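# Bin Storage on Open Steel Shelving: Layout and Retrieval in a Shared Workroom

Course project report, group 4. Authors: Marlina Halim, Faizal Saragih, Wulan Goh. Supervisor: Adhiambo Mugo.
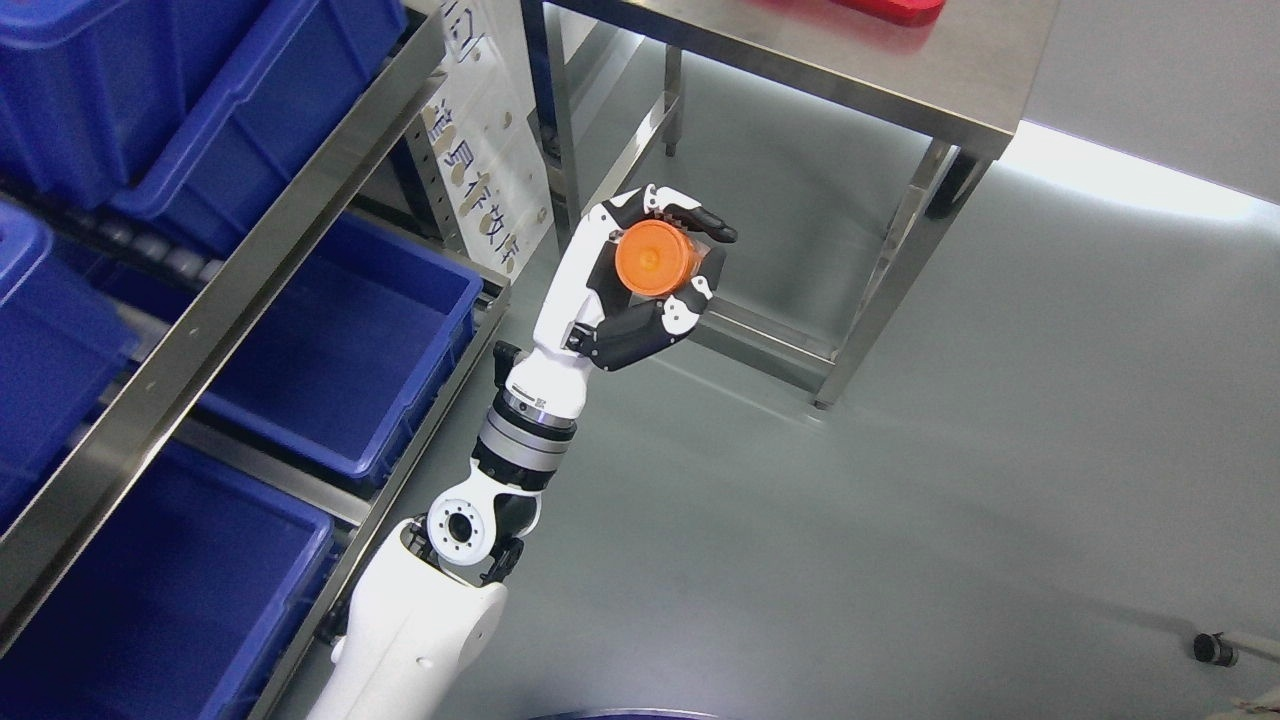 The project dealt with how small parts and consumables are stored in the Trolholm workroom, and how long it takes to find them. Before January, most items were kept in mixed cardboard boxes under the benches. The replacement is a stainless steel rack with blue plastic bins on more than one level. The bins have thick rims and ribbed sides, and they are open at the top, so a person standing at the rack can look into a bin on the middle level without pulling it out. Small containers are stored in the bins by content. Orange was reserved for items that have to be returned the same day.

## 1. Scope

The inventory at the start of the project listed 224 items. Fasteners were entered by type, not by piece. Tools larger than a bin were left out, as were chemicals, which are kept in a locked cabinet under separate rules.

We looked at two questions:

- Does a fixed bin for each category shorten retrieval time?
- Does the level of the bin on the rack matter?

## 2. Method

Items were sorted into categories by Wulan Goh and checked by Gøran Løken, who runs the workroom. Each category was given a bin code made up of the shelf level and the position from the left. The code list hangs at the door and is also kept as a spreadsheet.

A retrieval trial consisted of one person reading an item name from a card, walking from the bench to the storage area, and returning with the item. Timing started when the card was turned over and stopped when the item touched the bench. We ran 64 trials, half with the old boxes and half with the rack. The order of the cards was shuffled for each person. A wrong item counted as a failed trial and was not timed.

Each bin was loaded to a limit of 1000 grams during the trials. The limit was ours and has nothing to do with the strength of the rack. Heavier bins were awkward to lift down from the top level, and we wanted the levels to be comparable.

## 3. Results

Retrieval from the rack was faster than from the boxes for every participant. The largest gain was for items used less than once a week, where people had previously opened several boxes before finding the right one. For common items such as tape and cable ties the difference was small.

Level had a clear effect. The middle level was fastest. On the top level, shorter participants took the bin down before looking inside, and this added a step. The lowest level was slower than the middle but produced no failed trials.

Failed trials on the rack came from two categories, "adapters" and "connectors" - the names overlap, and participants disagreed about what belonged where. The categories were merged after the trials.

## 4. Changes made

- Frequently used items were moved to the middle level.
- Bin codes were reprinted in larger type.
- Light, rarely used items went to the top.

## 5. Limitations

All participants already knew the room. The old boxes were tested first, so some of the gain may be practice. Return of items was not timed, although misplaced returns are probably the main reason a system like this degrades. Faizal Saragih has started a log of misplaced items, which will be handed over to the next group together with the spreadsheet.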